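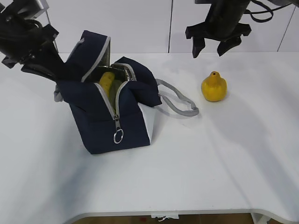 What should a school robotics club do all year? Pick one ordinary chore and stay with it until the kids know it inside out.

I know that sounds like a recipe for boredom. I coached at Clirnham for 7 seasons, and for most of them I believed that the big fall tournament was the whole point. We built fast little carts that threw foam balls into bins, we drove them with game controllers, and we had a wonderful time (I still have the T-shirts). Then Hanane Ghoneim, who teaches the younger group, asked if her students could spend the year on a lunch bag. Get the fruit in, get the fruit out, deal with the zipper. I said yes mostly to be polite, and now I want every club in the county to try something like it!

Start with the cloth. A foam ball is the same ball every time you look at it, but a soft bag changes shape whenever anything touches it. The flap you were counting on folds over. The strap wanders across the table. The kids in Hanane's group had to decide what "open" even means for a thing with no hinge, and they argued over it for a full meeting with more heat than I ever heard at a tournament. Is a bag open when the zipper is down, or when there's room for a pear? Jhonatan Nina, who is thirteen, filled a page of his notebook with sketches of openings and gave each one a grade. I'd put that page up against any trophy we own.

Then there's the matter of two arms. Give students one arm and they'll plan a path for it. Give them two and they have to plan a partnership – who holds, who reaches, who waits. My tournament kids could write good code and still never face that question. The bag puts it in front of you in the first five minutes.

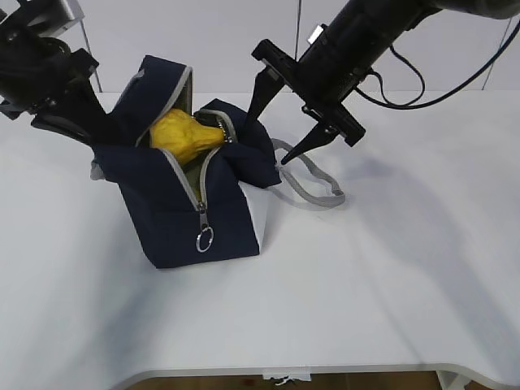
Two arms at the bag, with a bit of yellow in the opening.

The objection I hear most comes from Rūta Hunt, who runs the Hemmin club and runs it beautifully. She says kids need a deadline and a crowd, and that without a scoreboard they drift off by October. I take this seriously. Some of ours did drift, and I was sorry to see them go. But the scoreboard has its own cost. By the middle of a season, two or three strong drivers are doing nearly everything and the others are painting the pit sign. With the bag, a student who has never written a line of code can be the one who notices that the flap needs holding from the inside. Fadwa Lahlou joined us to do the poster and ended up running the tests, and she was tougher about what counted as a success than any judge I've met.

Rūta also says it doesn't look like much. Fine, it doesn't. Parents who come to the door expecting crashes and cheering see a table and a bag, and they're puzzled. Give them ten minutes, though, and they're leaning in like everyone else, whispering at the gripper. I've done it myself more often than I'd admit to the school board.

I'm not asking anyone to quit competing. We still enter, and I still yell. What I'd like is for clubs to set aside 30 hours of the year for one household job, picked by the students, with no points attached. Bags, socks, jar lids, whatever is in the kitchen drawer. It costs very little beyond the equipment you already have, and you can start with objects from home.

Tania Abeysekara's group at Pasow has already told me they want to fold dish towels, and I've invited myself over to watch.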